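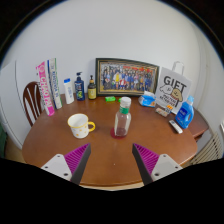
No. 30

The round table was supposed to be temporary. I bought it from Deligiannis, the secondhand place on Kulta Street, in my first week in the apartment, because I needed somewhere to eat and it was the only one they had that would fit in the back of a small car with the legs off. It cost 180, and they threw in a bag of bolts, two of which didn't match. I planned to use it until I found a proper rectangular one. I still haven't, and I've more or less stopped looking.

Last post was about the hall closet. A couple of people wrote to ask when I would get to the table, since I'd complained about it back in the spring. So I spent part of an afternoon on it.

A round table against a wall is a bad use of a round table. I know that. You lose the seats at the back, and you get a strip along the wall that's too far away to eat at and too close to ignore. Things land there. In a rectangular kitchen in Hilach, where I lived before, the same stuff would have gone on a windowsill, but the window in this room is on the wrong side and the sill is about as deep as a paperback. So the back edge of the table became the shelf.

The row starts on the left with the tall pink and white one and the white one with the blue lettering, leaning on each other. Then the bottles: the white one with the blue cap, the navy pump bottle, the small amber one. They ended up in that order without any plan, and when I tried a different order I kept reaching for the wrong thing, so back they went. I did think about a tray. I even went and looked at trays. The ones I liked were straight, and a straight tray on a round table either hangs over at the corners or takes up the room you wanted to save. If anyone has found a decent curved one, leave a comment.

The framed group photo leans on the wall behind all this. I get asked about it more than anything else I own. It was taken at a company field day years ago, in the morning, before most people had sunburn. Everybody was sorted into teams by color, which is why there is so much blue, red, yellow and white in it. It took a long time to get us all into rows, and the person running the day had a whistle and used it. I've tried hanging the frame twice. The first hook pulled out of the plaster. The second one held, but the picture was over the light switch side of the room and I didn't like it there. It goes better with the table. The dark frame with the gold line inside is heavy enough to stay where I lean it.

The gift bag is the newest thing on the table. It has GIFT on it in big black letters and a cartoon face, so there's no mistaking what it's for. I keep gift bags. I was raised to keep gift bags, and most of mine have been to several birthdays by now. The others are folded flat in a drawer. I left this one standing by the picture because I have a birthday to get to in August and if I put it away I'll buy another one on the way there, as I did last year.

The middle of the table is the part I care about. My rule is that the back can hold what it likes as long as the middle can be used without moving anything bigger than a cup. In practice that means one drink, one coaster and whatever I'm reading. The coaster is red and round and I like it a lot more than a coaster deserves. It came from a set, and the rest of the set is in a box I haven't opened since the move. It's close enough to the color of the wood that I lose track of it in the evening with only the lamp on.

The mug is the white one with the yellow handle. I've had bigger mugs and better mugs. This one holds the right amount of coffee – I finish it before it's cold – and the handle fits my hand. The yellow on the rim has lasted well for something that gets washed every day. I found it at a market near the Unumetti bus depot, wrapped in newspaper, and I only noticed the little yellow pattern on the sides when I got it home.

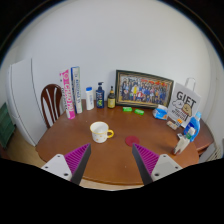 Yellow-handled mug, red coaster, and the gift bag waiting at the back.

On to the surface, which was the reason for doing any of this. The finish is a warm reddish brown with a fair amount of shine, and shine shows everything. Crumbs, sleeves, fingerprints. I used to go over it with whatever spray was under the sink, and it left a haze that I could write my name in. Now I do it like this: everything comes off the back and goes on a chair. Dry cloth first, for the dust. Then a cloth with warm water and a drop of dish soap, wrung out until it hardly feels damp. Then another dry cloth straight away, going around the table and not across it. I don't know that going around makes a difference, but the streaks bother me less if they follow the edge.

I wiped the bottoms of the bottles too before they went back. I recommend this. I'd been cleaning the table and then putting sticky rings right back on it.

The wall behind got a wipe as well, as far as I could reach. It's white, and it marks where the frame leans, so I've been meaning to stick a bit of felt on the top corners. I bought the felt. It's in the drawer with the gift bags.

What I got rid of: old receipts, a dead pen, the instructions for a fan I no longer have, and a takeout menu for a place that closed. All of it had been under or behind something. It didn't amount to much, but the row sits closer to the wall now and I've gained a hand's width of table at the front.

I've put "look for rectangular table" at the bottom of the list again. Next time it will be the drawer under the oven, if I can get it open. It has been stuck since the winter and something in there rattles.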